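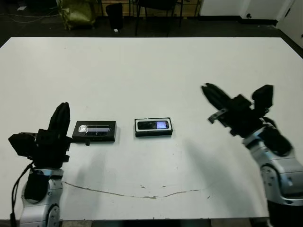 Teaching two arms to pack a phone box: setting up the table

If you already have a pair of small arms bolted to a table and you can drive both of them, this page picks up from there. Phone boxes are a terrific first two-arm job! They're cheap to replace, they sit flat, and they punish sloppy finger positions right away, so you learn a lot in one evening. I built mine in our shared workshop, with plenty of help from Nabila Yeoh, who wrote the controller we use (she calls it Stokine, and the name has stuck).

What you need

Two arms with two-finger grippers
A white or very pale tabletop
Black phone boxes with the phones inside, at least 2
Painter's tape and a pencil
A camera mounted where it can see both grippers

Step 1. Find the shared zone

Move the left arm as far right as it will comfortably go, keeping the gripper level with the top of a box. Mark the spot in pencil. Do the same with the right arm going left. The strip between your marks is where both arms can work, and everything in this tutorial happens inside it. Mine came out narrower than I'd hoped, and I ended up moving one base by 3 inches and measuring all over again. Worth it.

Step 2. Set out the boxes

Put the open boxes side by side in a row, phones face up, with enough room between them for a finger. I started with them almost touching and every grab at the first box nudged the second one along. Black boxes on a white top are great for the camera, but black fingers over a black box are not, so check your view with a gripper right up next to a box before you go on.

Watch the screens, too. A lit screen and a glossy one catching the ceiling light look nothing alike to a camera. Turn your lamps until you can live with the glare, then leave them alone.

Step 3. Tame the cables

Let the gripper cable hang in a loop down the outer side of the arm, away from the work. Swing the arm through its full range by hand with the power off and see where the loop goes tight. If it tugs anywhere, give it more slack and try again.

Step 4. Steady with one, reach with the other

Now the fun part. Bring the left gripper in low with its fingers closed, and stop just short of the lower left corner of the nearest box. That arm is your doorstop. Open the right gripper wide and bring it in at a slant from the other side. Go slowly – I run everything at 50 percent speed until I've had a clean set – and keep one hand near the stop button.

In Stokine, save each of these as its own pose:

left_wait
left_brace
right_open
right_over_box

Step 5. Repeat before you improve

Run the whole approach 12 times without changing a thing. It's so tempting to fiddle after the first miss (I always want to!), but you'll learn more from a full set. Jot down which way the box slid each time. If it keeps sliding the same way, your brace pose is off. If it goes all over the place, look for play in the finger mounts.

Some 3 sets got me to the point where I trusted the reach enough to try closing on a box. Expect the shadows to fool you at first: with both arms over the table they fall right across the gap, and a gripper can look lower than it is. Get down to table height and look from the side.

When the approach is solid, save the poses under a new name and go on to closing the fingers.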